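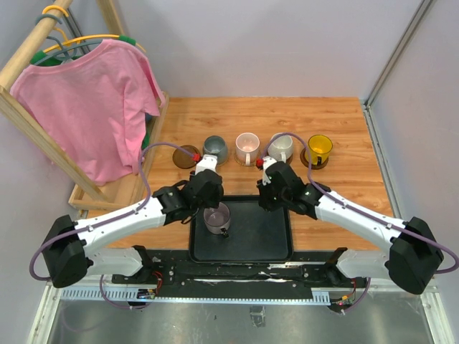
1/ Position sizing for people with small accounts

I've been trading stocks part time for six years. The question I get most is what to buy. The question I wish I got is how much. So this thread is on how much.

2/ I trade US small caps, mostly held two to ten days. No options, no margin. My account is not large. None of this is advice for your account, I'm just writing down how I do mine.

3/ When I started I bought the same dollar amount of everything. $2,000 of a sleepy utility, $2,000 of a biotech that moved 15% before lunch. On paper those looked like equal bets. The biotech could hurt me ten times as much in one morning.

4/ What I do now: decide what I'm willing to lose on the trade first. Then find the price where I'd admit I was wrong. Then the share count comes out of those two numbers. I don't pick the share count.

5/ The math is one line.

Shares = dollars at risk ÷ (entry price – stop price)

That's all of it. You can do it on the back of a receipt.

6/ Worked through with round numbers. Account is $10,000. I risk 1%, so $100. Stock is at $12.00 and my stop goes at $11.50. The gap is 50 cents. $100 divided by $0.50 is 200 shares. Cost is $2,400.

7/ Same account, same $100, but the stock jumps around more and the stop has to go at $10.00. Now the gap is $2. That's 50 shares, cost $600. Smaller position, same loss if I'm wrong.

8/ People see that second one and say 50 shares isn't worth the trouble. Then they buy 200 anyway and keep the $10.00 stop. Now they're risking $400, or 4% of the account, and most of them don't know it.

9/ The other way people get around it is moving the stop closer so the share count goes up. A stop at $11.80 on a stock that swings 60 cents a day is going to get hit by ordinary noise. You'll be right about the direction and still lose money.

10/ The stop goes where the chart says the idea is dead. For me that's usually under the last clear low, with a little room. If the share count that comes out is too small to bother with, I skip the trade.

11/ Why 1%? I used 2% my first two years and I couldn't sit through a losing streak. Seven losses in a row at 2% is a bit over 13% of the account. At 1% it's a bit under 7%. I can sleep with 7.

12/ And you will get seven in a row. I went back through my log and counted 314 closed trades. 198 of them were losers. That's a 37% win rate and I'm still ahead, because the winners are bigger. My longest losing streak in there was 11.

13/ I got the habit of logging from Adanech Gashaw, who sat two desks over at my old job and traded on the side. She had a spreadsheet with one tab. Date, ticker, entry, stop, exit, and a column called "followed rules Y/N". I copied it and I still use it.

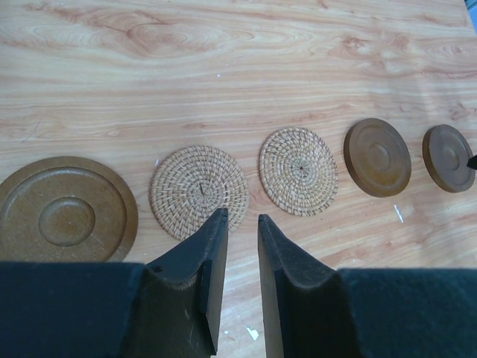 14/ The Y/N column is more useful than the profit column. My worst month was an April where I ended up slightly green. Nine of my trades had an N next to them. I got paid for bad behavior and spent the next two months giving it back.

15/ Gaps. A stop is not a guarantee. I held a stock overnight with a stop at $8.40, they announced an offering after the close, and it opened at $6.95. I was filled at the open. Planned loss was $80, real loss was $312.

16/ So for anything I hold overnight I cut the size in half from what the formula says. For anything with earnings coming I'm out before the close. I've missed some nice jumps that way and I don't mind.

17/ Small caps have another problem, and that's volume. If a stock trades 40,000 shares a day and you own 3,000, you are going to have a hard time leaving in a hurry. I keep my position under 1% of average daily volume. With a small account that's rarely a limit, but check.

18/ Total risk matters too. Five positions at 1% each is 5% if they all go wrong on the same day, and if they're all in the same sector they might. I cap open risk at 4% and I don't take more than two names from one industry.

19/ Zuleica Dantas asked under my last thread whether I lower the dollar amount when the account drops. Yes. I recalculate on the first trading day of the month. Down to $9,300 means risk is $93. Up to $11,000 means it's $110.

20/ I don't recalculate after every trade. I tried it and all it did was make me stare at the balance.

21/ Someone else asked about adding to winners. I do it sometimes – never more than once, and only after the stop on the first piece is at breakeven or better. The second piece gets its own stop and its own math. I don't add to losers at all.

22/ On fees: most brokers don't charge commission on regular listed shares now, but you still pay the spread. On a $3 stock with a 4 cent spread, 500 shares costs you $20 if you cross it both ways. On $100 of risk that's a fifth of it gone. Use limit orders to get in.

23/ If you want to try this, go back to your last 20 trades and work out what you risked on each one. Use the stop you really had in mind, and if you had none, write "none". Mine ranged from 0.3% to 9% of the account the first time I did it.

I'll do one on exits next. Replies are open if any of the math above looks off.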